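4. Can a machine put the hat away?

4.1 Why we picked an untidy chore

Most household benchmarks begin with things that hold their shape - mugs, blocks, boxes. Those are good tests and we have used them ourselves, but anyone who has tidied a hallway knows that the real trouble starts with the soft stuff. A hat, a scarf or a half-zipped bag changes shape the moment you touch it, and the change depends on where you touch it. We were eager to find out how far present methods can get with a chore like that, so the Ridach task list has 11 everyday jobs in it and at least one awkward item in every job. The hat job turned out to be our favorite of the lot!

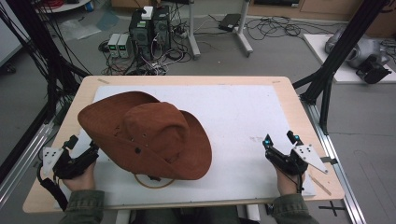 Teaching by hand is still the quickest way we know to get good examples of a chore. A person does the job at an ordinary table, using a pair of grippers in place of fingers, and the learner gets to see only motions that a two-fingered machine could make. We like how much this brings out in a short time. With a brown suede hat lying crown up on the white board, the wide brim gives each gripper something thin to close on, but the brim curls up at one edge and dips at the other, so the two sides ask for different approach angles. The chin cord is a second problem. It loops out from under the hat, and a policy that has learned only "brim" has no reason to keep clear of it. We count a trial as failed if the cord is caught between the fingers at the moment of lift, even when the hat itself comes up nicely. That rule is strict, and we think it should be - a person who dragged a hat around by its cord would not be said to have put it away.

4.2 Setup and scoring

Each job was shown 50 times, with the item set down by hand in a fresh position before every pass. We did not mark the positions beforehand. The starting poses are therefore uneven, with more of them near the middle of the table than near the corners, and readers who want a balanced set should resample before training. The Stilik planner was given the same demonstrations with no extra tuning for soft items.

Scoring has 3 levels: the item was reached, the item was lifted cleanly, and the item was set down in the target pose. For hats, the target pose is crown up with the brim clear of the table edge. We argued for a while over whether a hat resting on its crown should earn partial credit (plenty of people store them that way) and in the end left it at the second level.

4.3 What the gripper's own camera sees

A view from the head shows the layout of the whole job, but it often loses the contact point behind a gripper or under the brim. A view from the tool has the opposite character: it is superb up close and easily distracted farther out. Figure 2 shows such a view with the fingers apart. The pads are flat and dark and stand out very well against a white sheet, which helps when judging the gap. The sheet, though, is scuffed and stained and has a faint blue line running across it, and past the table are shelves, monitors and cabinets. Homes are full of this sort of clutter, and we left all of it in the training views. Masking the background is tempting, but it hides the very thing that a kitchen or a repair bench will throw at the machine. 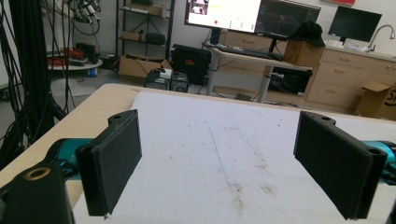

Figure 2. View from the gripper camera, fingers open over the white sheet.

4.4 Are we there yet?

For rigid items on a clear table, we would say very nearly. For soft items with loose parts, no - but the gap looks like one that more and better showing can narrow, and that is an exciting place to be. The failures we most want to study are the ones at the second level, where the approach is right and the lift goes wrong. Section 5 takes these up for the hat and for 2 other jobs from the list.

Related items
Two-handed folding on the Majumder bench
Jekport: notes on storing gripper recordings
Stilik planner, release notes for May
Ridach task list and scoring sheet

Print this section | E-mail this section

Contact | Copyright Ridach project | Back to top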